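The Cleanup App That Wants to Stay Forever

By Guoqing Zeng

July 5, 2021

My laptop told me last month that it was dying. There was a red gauge, a siren icon and the figure 7, which was apparently my computer's health score. I had installed the program eleven minutes earlier, on a machine I'd wiped and set up fresh the night before.

The program was Lular, one of a crowd of so-called system optimizers that promise to scrub your hard drive, tune your startup and make an old computer feel young. I have been using this kind of software on and off since the days when it came on a disc taped to a magazine. I have never been able to say with any confidence that it did something for me. So I spent a few weeks with three of them: Lular, Gape and the more expensive Kultemberg, which bills by the year and sends you a monthly letter of congratulations.

I started with the numbers, since the numbers are how these things get sold. Gape found 200 "issues" on my freshly wiped laptop. I clicked through to the list, which took some hunting. Most of the issues were browser cookies. Several were temporary files that Windows had made that morning and would have thrown out by itself. One was an empty folder. Each counted as a full issue, with its own little orange triangle.

Kultemberg found 33 issues on the same machine, ten minutes later. Lular didn't give a count, only the score and the siren. If three mechanics looked at your car and came back with answers that far apart, you would start walking.

What the score is made of, I can't tell you. I wrote to the support address for Lular and asked. The reply said the score "reflects the overall wellness of your device." I wrote again and asked which measurements went into it. The second reply was the first reply.

Then I paid for all three, because the repair button only works once you do. Lular's score jumped from 7 to something in the nineties in less time than it takes to open the settings menu. Kultemberg put up a progress bar and a picture of a broom. Gape asked me to restart, and when the desktop came back it asked me to restart again.

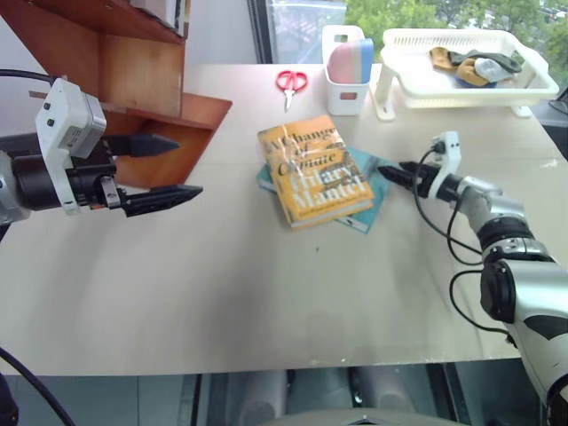

Two robotic arms and a pair of books on a white tabletop.

Was the laptop faster? I timed the things I do every day: starting up, opening the browser, opening a large spreadsheet, saving it. I did this before and after each program, wiping the machine in between. Startup got slower with Gape installed, by a few seconds every time. That makes sense when you look at what Gape adds to startup, namely Gape. With the other two I couldn't find a difference bigger than the one between any two ordinary mornings.

I also tried them on a worse case, a family desktop that hasn't been cleaned out in years. Here there was real junk to find, and all three found some of it. Kultemberg freed up a decent chunk of space. Then I put the disk back to the way it had been and ran the cleanup tool that comes with Windows, which is free and already there. It got most of the same files. The difference was largely a folder of old installers in Downloads, and I could have dragged that to the trash myself.

The registry is where I get properly grumpy. All three programs offer to clean it, and all three describe it as a sort of clogged drain. The registry is a big settings database. Leftover entries from programs you removed take up next to no room, and Windows doesn't stop to read them on its way to opening your email. Deleting the wrong one, on the other hand, can break something. On the family desktop, Lular's registry pass left the scanner software unable to start. The undo feature brought it back, to its credit, although I had to go looking for that feature in a menu called Wellness History.

People who like these programs will say I'm being unfair, and a few have said it to my face. The owner of a small repair counter called Surthorpe told me customers come in happier when they have run something. They feel they've looked after the machine. I believe that. I also think 120 dollars, the price of two years of Kultemberg, is a lot to pay for feeling better about a computer. In plenty of older machines the same money would cover a solid-state drive, and you would notice that the first time you pressed the power button.

Getting rid of them is its own small hobby. Gape removes itself politely enough but leaves a browser extension behind. Lular asks why you are going, offers half off, then asks whether you're aware your score will no longer be protected. Kultemberg uninstalls in a few clicks, and the subscription carries on regardless unless you cancel it separately on the website. Mine is set to renew in September. I have canceled it twice now, and the account page still says Active.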